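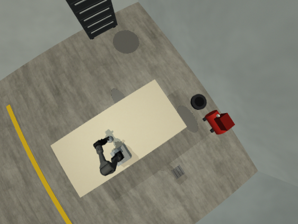 So I finally did the thing I've been threatening to do since my oldest started middle school, and signed up to help at the parent safety night. Eleven-year-old me, who once faked a stomach ache to get out of a bike rodeo, would be appalled.

It was in the cafeteria at Manalo Middle, which smells the same as every cafeteria I've ever been in (tater tots, floor cleaner, a bit of sneaker). The topic was talking to your kids about friendships that go bad. Mean group chats, mostly, but also that first sort-of-boyfriend or sort-of-girlfriend who wants to know where your kid is every minute of the day. We had set up 80 chairs, which I thought was wildly optimistic, and then people were leaning on the salad bar!

Milagros Maglaya ran it. She's the counselor for seventh grade and she has the calmest voice I have ever heard on a human being. She started by having us write down the last thing our kid told us about a friend. I sat there with my pen. I had "Derow got a new phone." That was it, that was all I had, and Derow is at my house practically every afternoon eating my cereal.

Then we paired up and practiced, which I was dreading. I got Yee-man Tai, whose daughter is in band with mine, and she played the kid and I played the mom. She was way too good at it. Total shrug, eyes on an imaginary phone, "it's fine." And I jumped right in with advice! I think I lasted two questions before I was telling her to block the girl and find somebody else to sit with. Yee-man broke character and said, "I wouldn't tell you anything else after that," and we both cracked up, but oh boy, it stung a little.

The thing Milagros kept coming back to was asking one question and then waiting. A long wait, longer than is comfortable. She had us try it with the clock on the wall and eight seconds felt like a whole season of something. She also said car rides are good for this, when you're both looking at the road, and that bedtime works for some kids even when they're way past being tucked in.

Somebody's dad asked about reading texts. You could feel the room split right down the middle. Milagros said whatever you decide, tell your kid up front, and don't spring it on them later. I've gone back and forth on this one all year and I'm still going back and forth. We have the "phones charge in the kitchen" rule at our house, and I'd say it gets followed on most school nights, less so in August.

I tried the car thing the next afternoon on the way to the orthodontist. I asked who she'd been sitting with at lunch and then I shut my mouth. We passed the car wash, we passed the Flistby place with the giant inflatable mattress, and I was dying. Then at the light she said, "Well, it's kind of weird right now," and I got the whole story, or a big chunk of it anyway. I'm keeping it to myself, it's hers. But I did not give any advice until she asked, and when she asked I only had a little.

There's another one of these in the spring and they need people to bring snacks. I said I'd do the lemon bars. If you have a kid at Manalo and want to come, message me and I'll save you a chair, and get there early if you want to park anywhere near the door.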